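The Tuesday Column

Mariama Bonsu had worked at the Marbridge gossip desk for exactly 3 weeks when the biggest divorce in daytime television landed on her keyboard, and she loved it. She loved all of it! The phones, the terrible coffee, the way the whole row of desks went quiet when somebody said "I've got a source."

The source, this time, was a dog walker. He walked two greyhounds for Augustina Agyeman, host of the morning show everybody's mother watched, and he had seen moving boxes in the hall. Fifty-one of them, he said, all labeled in her handwriting, and not one with her husband's name on it.

"Fifty-one boxes isn't a divorce," said Ming-te Wei, who edited the column and ate sunflower seeds all day out of a mug. "Fifty-one boxes is a new carpet."

"He's been sleeping at the Vilov Hotel since August."

Ming-te put down the mug. "Says who?"

"The dog walker's cousin parks cars there."

So that was the job, and Mariama went at it as if it were the last great story on earth. She called the hotel (no comment, very polite). She called the show (no comment, less polite). She called the husband's old teammates, because before he sold grills on television Abdul-Rahman Sowah had been a goalkeeper, a wonderful one, and her father had kept his poster on the garage door until the sun turned it green. One teammate cried a little and talked for 90 minutes about a semifinal. She wrote down every word – it was a terrific semifinal.

At a quarter past six her phone rang, and the voice was one she had known since she was four.

"You're the young lady asking about my marriage," said Abdul-Rahman Sowah.

She stood up. She didn't know why she stood up. "Yes, sir."

"Are you going to print it?"

"I think so. Is it true?"

She could hear a television going behind him, and then it went off. "We have a daughter," he said. "She has her exams this week. The last one is Friday. She knows we're unhappy, she isn't stupid, but she doesn't know about the boxes. Her mother wanted to sit down with her on Friday night, all of us, with the good takeout."

Mariama looked across the desks at Ming-te, who had stopped chewing and was pretending to read his screen.

"The other papers might have it by then," she said.

"They might."

"My dad had your poster up. The one with the yellow gloves."

"Oh, I hated those gloves," he said, and he laughed, a big surprised laugh, the same one from the grill commercials. "They were two sizes too small. I couldn't feel my thumbs!"

When she hung up she told Ming-te everything, fast, before she could get scared. He listened. He shook a few seeds into his palm and looked at them.

"So what do I have for tomorrow?" he asked.

"A semifinal," said Mariama. "I have the best semifinal you ever heard. There's a bus that breaks down, and a borrowed shirt, and a fistfight with a mascot."

"How long?"

"Eighty lines?"

"Give me sixty," said Ming-te, and slid the mug of seeds over to her side of the desk. She was already typing.
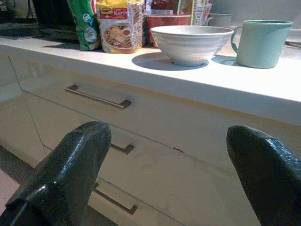 **Why does Mariama hold back the divorce story?**

Sowah tells her that his daughter is taking exams until Friday and hasn't heard about the boxes yet. Her parents want to tell her themselves that night, so Mariama offers her editor the soccer story for the next day's column.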